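Otcombe Rate Desk, two months in
27 April 2025

Quick one, typing this between calls. Been using the Otcombe Rate Desk since late winter to follow inflation, Fed meetings, bond yields, all that. It's a desktop program plus a phone app. Paid $189 for the year. No free trial, which annoyed me.

Setup took no time. Pick your series, pick your alerts, done. Consumer prices, payrolls, the 10-year, mortgage rates. You can stack 3 series on one chart and slide them against each other, so if you want to see whether wages lag prices you just drag. Best thing in it. I used to do that in a spreadsheet and it was miserable.

Calendar is good too. Every release with the time, the forecast and the last number. Revisions get their own column. My old service, Grastwood, just overwrote last month's figure and let you think that's what it had always been. Drove me nuts.

Alerts: mixed. Inflation day came in fast, seconds after the release. Payrolls in April showed up nearly 2 minutes late. If you trade on this stuff that's useless. I don't, I write a newsletter for small lenders, so I shrugged and moved on. 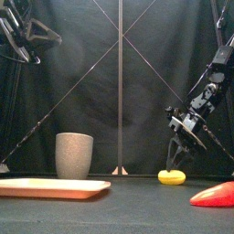
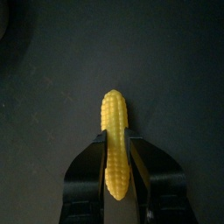
Can you get the older inflation numbers out of it, or only the recent ones?

Older ones are included, but the export stops at 20 years per file, so for a long run you pull it in pieces and paste them together. Comes out as plain CSV. Dates are in a sane format.

Commentary section I could do without. Reads like it was written to fill a box. "Markets await clarity from policymakers." Ok. There's a hawk/dove meter for Fed speeches and I have no idea what feeds it, the help page is one paragraph. It barely moved in the whole time I've had it, even after speeches that moved bonds a lot. Turned mine off.

Phone app is the weak part. Charts are tiny, the menu hides the calendar, and it logged me out twice the same mornning. Support answered next day, polite, told me to reinstall. Did that, fine since.

Also looked at Drukow and Hayat. Drukow has better bond data but the price is for banks, not people like me. Hayat is cheaper and the maps by state are nice, only no revisions at all so I passed.

Would I renew? Probaby, for the charts and the calendar. Not at a higher price though. Fix the late alerts and give us a bigger export and I'd stop complaining.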